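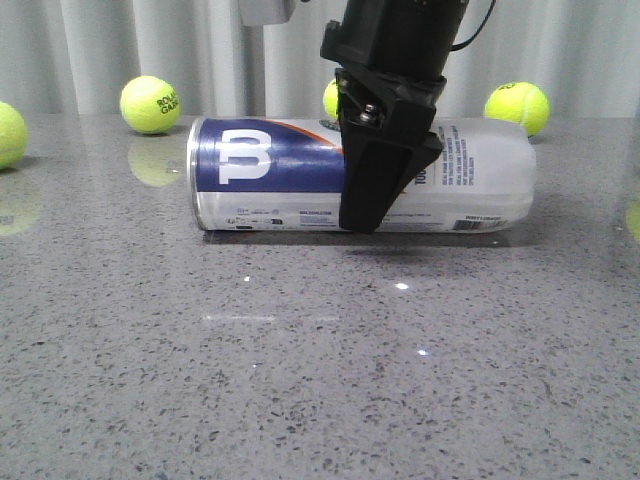 Julleo Furniture Pack, README

Version for the September grid update
Made by Kauko Partanen, Dronivari store

Thank you for buying this pack, or for looking at the demo before you buy. Please read this file one time before you unpack the boxes. Most of the messages I receive are about things which are written in it.

Contents

The pack has 227 objects for living room, kitchen and terrace. All are original mesh. The folders are:

Sofas and chairs
Tables
Kitchen
Lamps
Terrace
Textures (the shadow maps are in this folder too)

The Kitchen folder was called "Penrose" in the older version. If you have scripts which look for the old folder name, please change the name in them.

Permissions

Furniture is copy and modify, no transfer. Textures are full permission, but only for use together with this pack. You may not sell them alone or give them away in a freebie box.
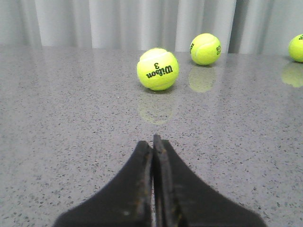

Rental owners can place the furniture in as many houses as they like, if all the houses belong to the same avatar. For a group-owned rental, the person who bought the pack must set the objects to the group before the tenants move in.

Land impact

The heaviest object is the corner sofa with all cushions. The full terrace set is 184 land impact when everything is rezzed. If your parcel is small, use the "light" folder, where the plants and the lamp cords are simplified. From a normal camera distance you will see almost no difference.

Please do not resize the linked sofas to more than double. The land impact grows quickly with size and it is possible that objects return to your inventory. 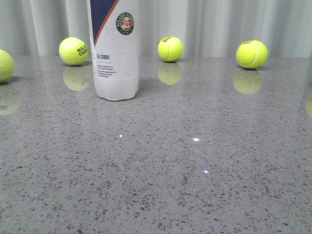 Can I change the color of the cushions without changing the frame of the sofa?
Touch the cushion, choose "Fabric" in the menu and pick a color. The frame has its own menu entry, called "Wood".

If the menu does not open, reset the script from the Build window. It only answers to the owner, so your guests can sit but they can not change anything.

Sitting poses

The poses run on the Ferkix seat script, which I use with a license. You can adjust each pose and save it. The saved positions are lost if you take the sofa back to inventory and reset it, so write them in a notecard first. I lost my own this way.

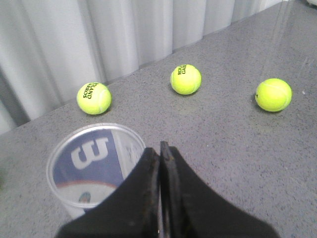 Pose balls are hidden by default. Say "show" in local chat to see them and "hide" when you are ready.

Known problems

The glass table can flicker when it stands in front of water. I am still looking for a solution.
The floor lamp light is too strong in some viewers. Set the intensity lower by hand.
The drawers of the kitchen island open in the wrong direction if you mirror it.

Price and updates

The pack costs 3,000 in the store. Owners of the older version pay 2,000 at the update terminal, next to the landing point. Redelivery is free, also at the terminal.

For help, send a notecard to Kauko Partanen with your avatar name in the title. Instant messages get capped and I may not see them.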